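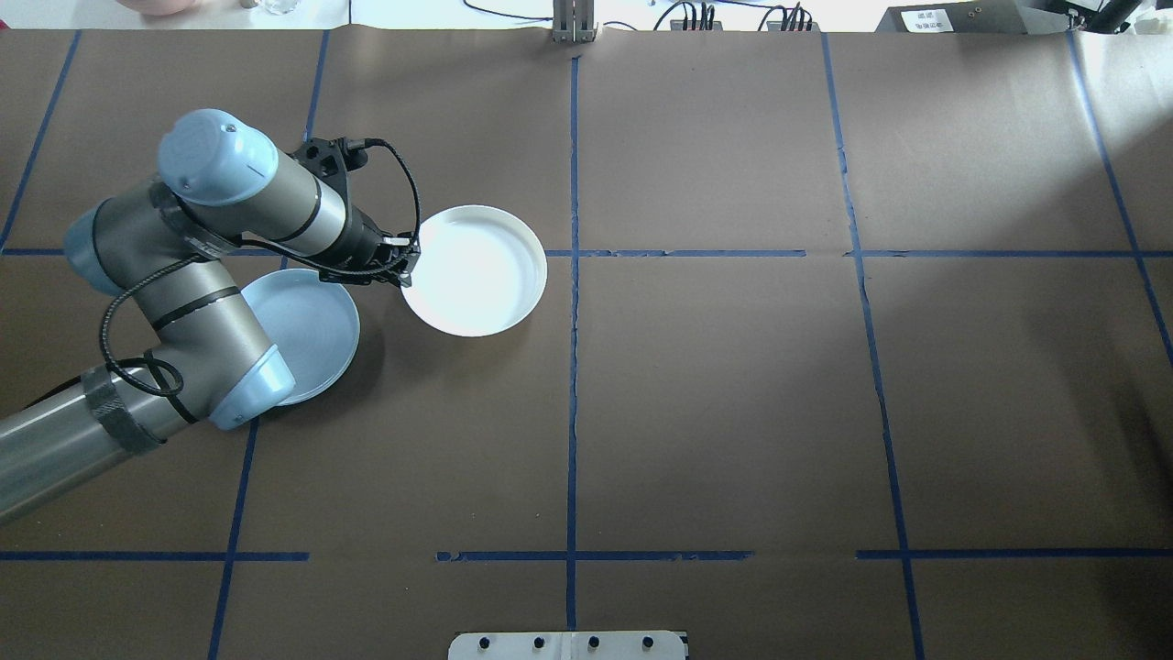

Robot arm and plates on the taped table, Livadden demonstration area.

Report to the Benavides Fund on the spring open day
Reporting period: March to May
Prepared by Abelardo Pacheco, Program Manager, Livadden

1. Purpose of this report

The second payment of the Benavides grant was tied to a public demonstration of the tableware handling work. The open day took place in May, and this report sets out what was shown, who attended and what remains to be done before the grant closes.

2. Attendance and format

Registration opened at 9:30 a.m. and the doors closed at 4 p.m. Visitors were received in small groups. Each group heard a short talk on the aims of the project and then moved to the robot table, where members of the team answered questions. Guests included kitchen managers from two hospitals, teachers from the regional technical college and a delegation from Brekeck, our partner for gripper testing.

3. Handling of plates

The demonstration was limited to round plates and shallow dishes, as agreed with the Fund in the work plan. The task calls for an arm to take a plate by its rim and move it to another square of the grid. Stacked plates remain the more difficult case, as the gripper must take hold of the upper plate without dragging the lower one along.

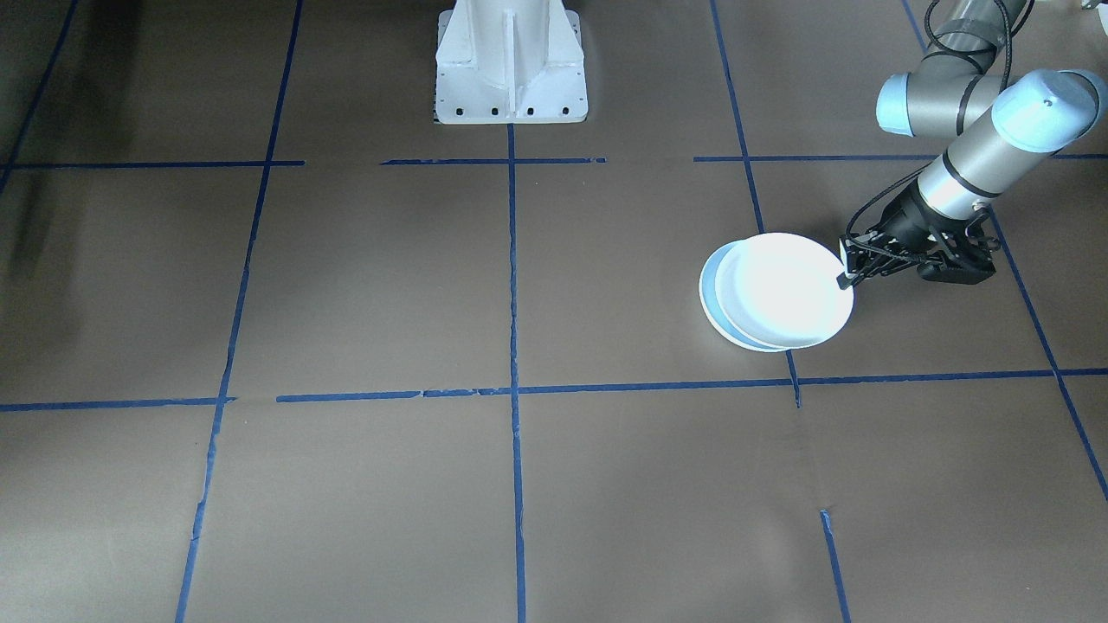

Gripper at the rim of the white plate, with the pale blue plate beneath it.

Before the open day the team had recorded 1,583 handling trials in the project log, against 2,883 planned for the full grant period. The remaining trials are scheduled for the summer and fall. Several hospital visitors asked about chipped and worn tableware, and we have added this to the list of conditions to be tested.

4. Camera views

Visitors were also given an explanation of the close-range camera views. Glossy surfaces were a frequent topic. A glazed dish can return a strong highlight, and shadows near the rim may make its edge harder to locate. The Evel software, which estimates the position of the rim, is being adjusted with this in mind.

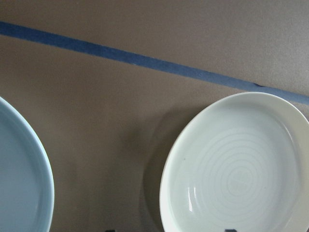

Close view of the blue plate and the white dish, with reflected light inside the dish.

The Brekeck delegation recommended a wider range of dish shapes in the next round of trials. We support this recommendation – it can be met within the present equipment budget.

5. Layout and safety

The work area was set up with two arms, and visitors were asked to stay behind the line marked on the floor.
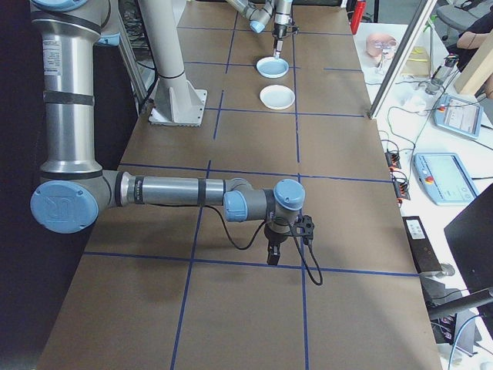

No incidents were reported during the day. The safety review did note that the space for groups was narrow, and that people at the back had difficulty hearing the talk. A portable speaker will be purchased from the outreach budget line.

6. Next steps

The team will resume trials in June and send the Fund an updated log with the next financial statement. Brekeck will supply 5 sets of replacement fingertips for wear testing. We request the Fund's approval to move the final demonstration from October to November, so that results from the wider range of dishes can be included.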